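Prullari Stitch Planner
Planning and control software for two-arm suturing benches

Prullari is the planning layer between your arm controllers and your task code. It reads a wrist camera or a fixed endoscope view, finds the wound line, proposes entry and exit points, and produces motion for both instruments as one timed plan. It is sold for bench research on cable-driven surgical arms. It is not cleared for clinical use.

What it covers

Wound and thread perception. The perception module outputs three layers per image: wound line, thread path and instrument pose. Each pixel label carries a confidence value, and the planner treats low-confidence areas as keep-out until a second view confirms them. Glare is handled as a separate class. On moist tissue a bright patch can wash out part of the surface, and the software marks that patch as unknown instead of filling it in from its neighbors. Finished stitches are labeled apart from the thread in use, including dark knots with short trimmed tails.

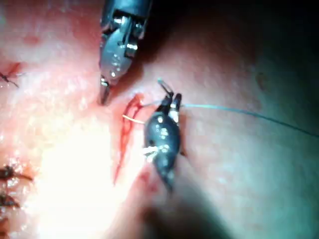
Two-arm planning

Each arm is planned against the other, with the thread as a third body. You set the minimum jaw clearance and the planner holds it through the whole pass. Handover poses are picked from a library of 231 grasp pairs, which you can edit or replace. If the two arms have to face each other along the wound, the planner keeps one jaw set parked while the other moves, unless you turn on simultaneous motion in the config file.

Slack thread is the usual cause of a failed pull. The thread model keeps track of loops lying on the surface and routes the jaws around them – it will also ask for a clearing sweep when a loop crosses the next entry point. Old puncture marks and nearby wounds can be masked by hand or left to the classifier.

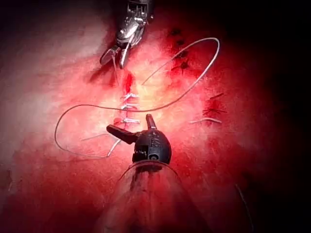
Skolley wrote to us that the loop tracking was the reason they moved off their own planner, and that they would still like a faster way to redraw the mask in the middle of a run. Mask editing during a run is planned for the next release.

Replay and tooling

Every run is logged with joint states, camera images, planner decisions and operator overrides on one clock. The replay tool steps through them together, so you can stop at a needle pose and see which candidate grasps were rejected and why. Logs export to plain CSV and PNG. A command-line version is included for batch work on a server without a display.

The fixed view and the wrist views are calibrated in one procedure using the supplied target. Recalibrate after any change of instrument. Curved needles are fitted as an arc, and the fit holds when part of the needle is hidden, as long as the tip is in at least one view.
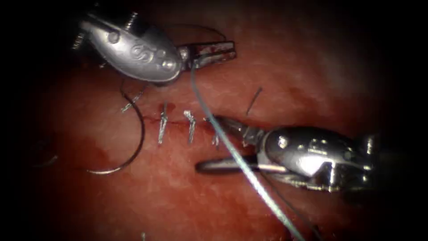
Curved needle beside the stitched incision, both instruments in view.

Requirements

Linux workstation with a dedicated graphics card
One fixed camera; wrist cameras optional but recommended
Arm controller with position streaming – drivers are included for Quezada and Satmont controllers
Joint limits file for each instrument

Package contents

Planner, perception module and replay tool
Calibration target
1158 labeled training images
7 sample task scripts
Printed setup guide

Licensing and support

Licenses are per bench and run for 12 months. Support by email is included for the first 6 months and can be extended. Source code for the drivers is provided; the planner core is supplied as a compiled library with a Python and C++ interface.

To request a quote, send us your arm model, controller version and camera layout.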